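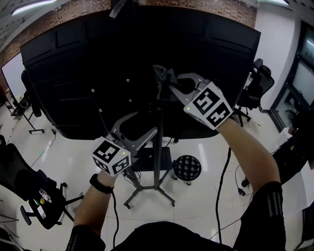

Slide 1. A dark gray cloth over the top of a black board.

Opening. Good evening. My name is Carola Albers and I run the parts counter at Riltach. Tonight is about carburetors on small scooters and quads, mostly the 50cc and 150cc machines people bring to the counter. Ask questions as we go.

Say early: the talk covers cleaning and choosing a replacement. It does not cover fuel injection. Ingeborg Mühlbauer has that one in April.

Slide 2. What people ask for

Most people come in asking for a new carburetor. They describe a scooter that starts cold, runs for a minute and dies, or one that only runs with the choke on. Both usually point to a blocked pilot jet. The pilot jet feeds the engine at idle and just above it, and the hole is very small. Old fuel leaves varnish in it.

A new jet costs very little. A cleaned jet costs a can of spray and an evening.

Mention the quad from Malte Heitmann's yard. Three carburetors fitted in one summer, and every one of them blocked the same way. The tank was rusty. He put in a fuel filter after the third.

Slide 3. Before taking anything off

Check these first:
Fuel reaches the carburetor. Pull the hose into a jar and look at the flow. On a vacuum petcock the engine has to be cranking.
The vacuum hose is not split at the ends.
The intake manifold has no cracks. Flex it by hand and look in the folds of the rubber.
The air filter is in place and not soaked in oil.
The spark plug is the right type and the gap is right.

Work outside or with the door open, away from any flame or heater. Pause here and repeat it. Sabine Lammers will say the same at the end when she talks about fuel storage, and it can stand being said twice.

Slide 4. Cleaning

Close the fuel and drain the bowl into a metal can. Take off the bowl, then the float pin, float and needle. Keep the needle with the float. Look at the tip of the needle for a ring worn into the rubber. If there is a ring, replace it.

Unscrew the main jet and the pilot jet. Use a screwdriver that fills the slot. The brass is soft and a damaged pilot jet is hard to get out.

Hold each jet up to a lamp. The hole should be round and clear. Spray through it, and follow with compressed air if you have it. Do not push steel wire through. It makes the hole larger and then the jet is a different size from the number stamped on it.

The mixture screw: turn it in gently until it seats and count the turns. Write that number down before you take the screw out. Tell the story of the envelope if there is time. (Ladan Jafarzadeh writes it on the envelope the small parts go into, and I now do the same.)

Wear glasses for the spray. It comes back out of passages you were not expecting.

Slide 5. Choosing a replacement

Sometimes the body is worn or a thread is gone, and a new carburetor is the sensible choice. Bring the old one to the counter. Engine size alone is not enough to go on. We compare:
Inside diameter on the engine side
Outside diameter on the air filter side
Flange with two bolts, or a clamp
Cable choke or electric choke
Plug shape on the electric choke
Side of the fuel inlet
Throttle cable bracket

The electric choke plug causes the most returns. Two carburetors can look the same in a listing photo and have different plugs. Please look at the plug before you order anything online, from us or from anyone else.

Trovar and Fröhlich are the two lines we keep on the shelf. The Fröhlich ones come with the mixture screw already backed out a little. The Trovar ones do not, so start at two turns out and adjust from there. Neither comes with a manifold gasket. Romik makes a gasket set that fits both.

Someone will ask whether a larger carburetor gives more power. On a standard engine, no. It usually idles badly and uses more fuel.

Slide 6. Fitting and setting

New gasket, clean faces. Tighten the two manifold bolts evenly. Check that the throttle snaps shut with the handlebars turned fully to each side. Do this before starting the engine.

Warm the engine up properly. Set the idle speed with the stop screw, then turn the mixture screw slowly until the idle is highest and steady, then bring the speed back down. Make small changes and wait between them.

Ride it, let it cool, and check the idle again. If it surges at steady throttle, look for an air leak at the manifold before touching the jets.

Check for fuel drips with the engine off and again with it running.

Slide 7. Storage

If the machine will stand over winter, drain the bowl. There is a screw at the bottom and it takes some 3 minutes. Fuel stabilizer helps in the tank, but it has to run through the carburetor to do any good there.

Hand over to Sabine for fuel cans and disposal. Old fuel goes to the collection point, never into a drain.

Questions. If there are none, bring up two-stroke oil pumps. There was a long discussion about them last time and we ran out of evening.

Leave the measuring sheet by the door. It has the same list as slide 5 with blanks to fill in. Calipers can be borrowed from the counter.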